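Learning to like the bus

12 Mar 2019

So I sold the car. I know, I know, I said I was only thinking about it, but then a man named Mutua Mfinanga answered the ad the same evening and came over with an envelope, and that was that. I walked back into the house holding one less key and felt kind of seasick.

The bus from Toltley into town is the number 17, and it takes forever. By car I could do it in the time it took to drink a coffee. The 17 goes out past the reservoir, wiggles through every street in Sastry Heights, waits by the pharmacy for no reason I have ever understood, and then finally gets onto the main road. The first week I was furious the whole way. I kept checking my phone and working out where I would have been by now!

Second week I brought a book. I hadn't finished a novel since my daughter was born (she's in middle school, so you can do that math yourself) and I got through 300 pages in four days of commuting. Then I missed my stop because of it and had to walk back up the hill in the rain with a bag of oranges. Still worth it.

Things I have picked up so far: sit on the left in the morning or the sun gets you right in the eyes. Don't sit over the back wheel. Keep your pass in a coat pocket, and for the love of everything have it out before the doors open, people will sigh at you. The 8:10 is packed with high school kids and the one after it is practically a private limo.

Luana Pimentel, my neighbor two doors down, has been riding it for years and she never once told me about the shortcut through the church parking lot, which saves a good five minutes. I brought this up over the fence. She said I never asked. Fair enough!

Money-wise, I'm guessing we'll save roughly 4000 dollars this year once you take out insurance and gas and that awful transmission. My husband wants to put it toward the porch. I want a really good raincoat and then maybe the porch.

I do miss singing, though. You can't sing on the 17. I tried humming and a lady moved seats.

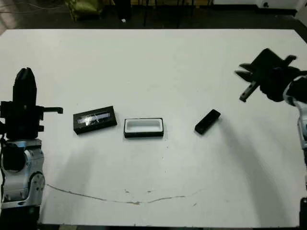 White tabletop, a wavy gray line across it, and a robot arm on either side.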